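Foam blocks, second try

The first set of blocks I bought went back in September. They smelled like glue and the corners crumbled. The replacement is a bag of 32 foam cubes from Hallimis, and I've had them out most evenings since.

They weigh next to nothing, so a stack won't hurt anyone when it comes down. Dyes are softer than on the listing. I had to look twice to tell two of the blues apart under the kitchen light.

On a bare tabletop they slide. I tried a rubber mat first and then went to felt, which grips better and keeps the noise down.

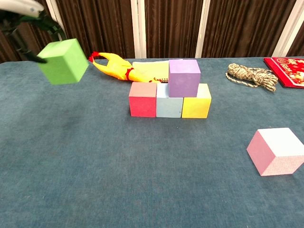
Pyramids are still the hardest thing to build with them. The bottom row has to be tight or the top cube ends up on two blocks with the third doing nothing, like the purple one sitting over the blue and the yellow while the red is off by itself with a gap. The rubber chicken lives on the table too, next to the rope. I'll probably get a second bag.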